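Penden 手持夹爪示教套件：产品与方法说明

Mar 10, 2022　文：Esperanza Park

分享 300　评论 2

先说几句闲话。写产品页一向不是我的强项，同事们总嫌我写得太长，可是每次删到最后，删掉的偏偏是客户来信问得最多的那几段。所以这一次我不删了，您要是赶时间，直接跳到“套件内容”那一节就好；要是手边正好有一杯热茶，那就请慢慢看，我尽量把这套东西怎么来的、怎么用、我们用它做出了什么结果，都讲清楚。

Penden 是一套拿在手里用的平行夹爪。操作的人握着它，像平常拿东西那样去夹、去推、去放，装在夹爪上的相机把指尖前方的一小片桌面录下来，之后再用这些录像去训练机械臂上的策略。手上这一把和机械臂末端那一把，用的是同一副指头、同一个相机位置，于是从人到机器的这一步，画面几乎不用改。

这个想法当然不是我们头一个想到的，做手持示教的研究组这些年越来越多，我们从前人的论文里学到了许多，心里一直很感激。Penden 想补的是一个小地方：大家常常把精力花在网络结构上，对指头本身却不太上心，随手打印一副，磨坏了再打印一副，前后两副的厚薄、斜度、颜色都差一点点，数据就这么悄悄地散开了。我们在 Korkbridge 的实验室里吃过这个亏，整整一个 November 都在查为什么新录的示教总是学不好，查代码，查光照，查同步，最后是 Mogens Bisgaard 把两副指头并排放在桌上，用手指肚摸了一遍，说：“这两副不一样高。”

那天之后我们才下决心，把指头当作实验条件的一部分来管。

一、方法：指头、视野和“等待的空当”

我们把这套做法叫 Bralinano，名字没有什么深意，是组里吃晚饭时拼出来的，后来写进了文件夹名，也就改不掉了。

Bralinano 的核心是这样的：每一段示教，除了夹住物体的那几秒，我们也保留两指张开、还没有靠近物体的那一段。以前大家剪数据，喜欢从接触前一刻剪起，觉得前面都是空桌面，没有信息。我们起初也这么剪。后来 Mogens 提议把前面那段留着，理由很朴素：机械臂真正干活的时候，大部分时间也是张着爪子在找位置，如果训练数据里从来没有这种画面，它怎么知道该往哪边走呢？

留下来的空当段里，有三样东西对策略很有用。一是两根指头在画面里的位置，它告诉模型此刻张开了多少。二是指头投在桌面上的影子，影子的浓淡和形状会随高度变化，等于多了一条关于高度的线索。三是只露出一角的物体，它常常出现在画面边上，模型得学会朝那一角挪过去，而不能等物体到了正中间才反应。

我们尤其在意透明和半透明的东西。不透明的积木、杯子，随便哪一家的方法都能夹得不错，可是一换成透明塑料件，反光、叠影、透过去的颜色混在一起，边缘就变得很难认。深度相机在这种材料上也常常读不出数来。所以我们选了透明塑料件当作主要的测试对象，桌面则用浅灰白的素面，让影子看得清楚些。

二、结果

完整的一轮采集一共录了 1022 段示教，全部由手持夹爪完成，没有用遥操作。训练时我们做了两个版本：一个只用接触前后的片段，另一个把空当段也放进去。网络、学习率、训练步数都不动，连随机种子也用同一组。

随后在机械臂上做了 300 次试验，两个版本轮流上，物体的摆放位置事先抽好，写在一张纸上，操作的人照着摆。我不想在产品页上堆表格，就说我们看到的：带空当段的版本，在物体只露出一角的时候明显更肯动，会先平移，再对正，再下降；不带空当段的版本则常常停在原地，或者直直地往下降，落在离物体还有一段距离的地方。物体本来就在两指之间时，两个版本几乎分不出高下。

也要讲讲不好的一面。带空当段的版本动作偏慢，有时会在物体上方犹豫，来回挪一挪才下去。碰到弯折的薄片，它偶尔会把外面那层反光的边认作真正的边，夹下去才发觉偏了。换一张带花纹的桌布，两个版本都会变差，影子那条线索几乎就没有了。这些我们还在做，有进展会更新到手册里。

还有一点常被问到：能不能只留空当段，少录一些接触段？我们试过一小轮，不行。模型很会走位，走到了却不太会合爪，看着挺让人着急的。

三、套件内容

手持夹爪主体一把，带扳机和握柄，左右手都能用。
深色哑光打印指头 2 副，出厂前成对量过，请不要把不同副的左右指混着装。
相机座一个，角度固定，手持端和机械臂端通用。
机械臂端转接板一块，订购时请告诉我们法兰的型号。
校准用的桌面标记板一张。
采集与剪辑脚本，附空当段的自动标注工具。
中文和英文手册各一本（中文那本是我写的，所以又厚了一些，请多包涵）。

相机本身不在套件里，因为各个实验室手上的型号差得很远，我们给相机座留了调节的余地。来信时附上您用的型号，我们会告诉您垫片怎么放。

四、上手时的几点建议

刚拿到夹爪，先别急着录正式数据，空着手玩一个下午。真的，夹夹橡皮，夹夹瓶盖，让手腕习惯它的分量。我第一次用的时候总想把动作做得“像机器人”，一顿一顿的，结果那批数据最难学；后来放松下来，就照平时拿东西的样子去拿，曲线反倒顺了许多。

开始每一段之前，把两指完全张开，停一口气的工夫再动。空当段的标注工具靠这个停顿来找起点。物体不必摆在正前方，摆偏一点，摆到画面边上，甚至只露一小截，都很好，多样一些对模型有益。

光线请尽量柔和均匀。头顶一盏大面积的灯就够用了，影子会是软软的一片，比台灯照出来的硬影子好学得多。录透明件时，如果表面泛起一层淡淡的光泽，不必特意去遮，机械臂上线以后看到的也是这样。 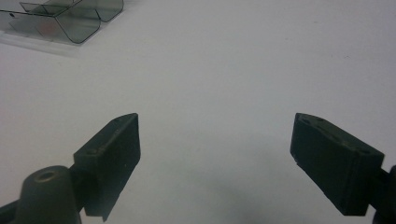
接近前的空当段，指间相机视角：两指张开，透明塑料件在左上角露出一部分。

手册里讲空当段标注的那一章，用的就是这一类画面。标注时只需要记下张爪的起点和开始合爪的时刻，中间不用逐帧描框，一个熟手做起来很快，新来的同学跟着做一遍也就会了。半透明的弯片前后叠在一起时，轮廓线会交错，请不要费力去分哪条线属于哪一片，我们试过细标，对结果没有帮助，倒是把标注的同学累得够呛。

五、指头的保养与更换

指头是消耗品，这话我要多说一遍。尖端最先磨损，起毛、缺一小口都是常见的事，打印的层纹也会随着使用变得更显眼或更平，视您夹什么而定。轻微的毛边不影响采集，用细砂纸顺着纹路带一下即可。缺口如果已经碰到夹持面，请左右一起换，只换一边的话，合爪时会对不齐。

每换一副，请在数据记录里写上指头的编号。脚本里有现成的一栏，填进去只要几秒钟。我们从前就是少了这一栏，才白白找了那么久的毛病。

螺丝请用手拧紧就好，不要上电动起子。打印件上的孔经不起太大的力，拧花了只能整根换掉。清洁时用微湿的软布擦，酒精会让哑光表面发白，画面里看得出来，模型也看得出来。

六、常有来信问到的

问能不能装在别的夹爪上：可以，只要是平行开合的，开口够大，我们多半能配出转接板。三指的目前不行。

有位读者来信说，他在 Honda 的车里用笔记本跑我们的剪辑脚本，屏幕太小，按钮被挡住了。这个已经改好，窗口现在可以缩放，谢谢您在路上还惦记着我们的数据。

问数据公不公开：1022 段示教会随手册的下一版一起给到购买套件的实验室，研究用途可以自由使用和再标注，论文里提一句 Bralinano 我们就很高兴了。

问教学能不能用：很欢迎。学生上手比我们想的快，他们没有旧习惯要改，夹东西夹得又稳又自然。如果一个班要用，请来信谈，握柄可以换成小一号的。

问交货要多久：指头要成对打印、成对测量，挑不出合适的一对就得重来，所以我们不敢许诺太短的时间。下单以后 Mogens 会亲自写信告诉您进度，他的信很短，您别介意，人是极热心的。

订购和试用，请写信给 Korkbridge 实验室的 Penden 小组，信里说说您打算夹什么东西，桌面是什么颜色，灯装在哪里。写得越啰嗦越好，我都会看完的。

评论（2）　分享

联系我们：Korkbridge 实验室 Penden 小组
© Penden　版权所有
返回顶部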